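About Brullach

Brullach makes pillow and mattress fills for hotels, clinics and student housing. The company sells to institutions only. Retail customers are served by Ridier, which carries the same fills under its own covers.

What we make

The product range is divided by fill, and each fill is offered in several firmness grades. Shredded latex is used where a pillow has to hold its height through the night. Siliconized polyester fiber is used where weekly laundering at high temperature is required. Down blends are produced to order, with a minimum run of 216 pieces. Covers are sewn separately and joined to the fill at the last stage, so a single fill lot can serve several contracts.

Firmness is stated as the load needed to compress the piece to a fixed fraction of its resting height. We record that value when the piece leaves the line and again after 40 laundering cycles. Both values are printed on the delivery sheet. A grade is withdrawn from the catalog if the second value drifts outside the tolerance given for the first. 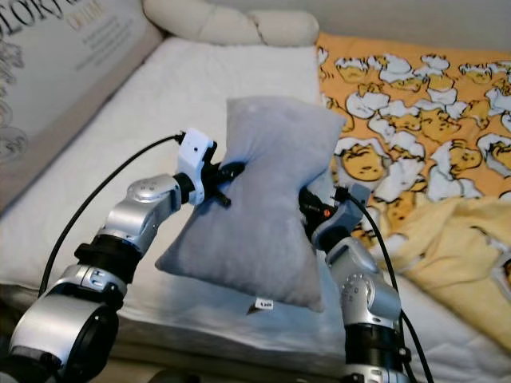

Begoña Urquijo wrote to us after her first order that the second value was the one she used for purchasing, and that she would like to see it given for mattress toppers as well. Toppers were added to the delivery sheet in February of the following year. The method is the same, but the load plate is larger and the recovery time before each reading is longer.

Where we work

Cutting, filling and closing are done at the Rafferty site. The laundering room and the test room share a building there and are kept at constant temperature and humidity, as fiber fills read softer in damp air. Fiber is opened and carded at Rastenetti, 17 miles away, and arrives in sealed bales marked with the lot number. The lot number follows the material to the finished label.

Terms of supply

Quotations are valid for 40 days. Samples are supplied in sets of 9, one for each standard combination of fill and grade, and may be kept. Orders for stock grades ship from Rafferty. Custom grades require an approved sample before production begins, and the approved piece is stored in the test room as the reference for later lots.

Claims regarding loss of height should quote the lot number and state how the piece was laundered. Pieces returned without a label can be tested, but the result cannot be compared with the original reading.

Page last revised January 7, 2024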